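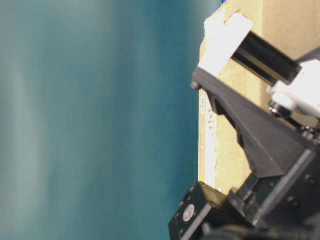

Most small exporters specify their shipping cartons by outside dimensions and price, and leave everything else to the supplier. The purchase order gives a length, a width, a height and a quantity, and the word "corrugated" is expected to carry the rest. A tan corrugated box standing against a blue-green background tells the buyer very little: the surface is plain kraft brown, a bit mottled, and two boards of very different strength can share that color. The information that matters is in the board grade, and the buyer should be the one who writes it down.

The usual measure on a supplier's quote is burst strength, the pressure needed to push through the face of the board. It was a reasonable measure when cartons were handled one at a time and the main risk was rough contact. Palletized freight fails differently. The bottom carton in a stack carries a constant vertical load for days, often in humid air, and what resists that load is the edge of the board. Edge crush is therefore the number to ask for first, with flute profile second.

Ching-wen Liao, who buys packaging for the ceramics exporter Ornalis, made this change last year. Her previous specification was one line long. The current one runs to 2 pages and states edge crush, flute, moisture content at delivery and the direction of the corrugations relative to the stacking axis. The last item sounds fussy. A carton cut with its flutes running horizontally gives up a large part of its stacking strength, and the mistake is easy to miss once the flaps are taped.

The objection from suppliers is cost. Zeeshan Sethi at Skanari, a converter that sells mostly to small accounts, argues that a detailed specification on an order of 3000 cartons takes as long to check as one on an order ten times larger, and that somebody has to pay for the checking. He is right about the labor. I do not accept that the answer is a vaguer order. A converter can publish 4 standard grades with tested values and let small buyers choose among them, and the checking is then done once per grade.

Nor should buyers overcorrect. Heavy double-wall board for a product that is rigid and fills its carton is wasted fiber, since the contents will carry much of the load anyway. Soft goods are another matter, as are cartons with a lot of headspace. The specification has to begin with what is inside and how high it will be stacked. If the freight forwarder cannot state a maximum stack height, get that figure in writing before asking anyone for a carton price.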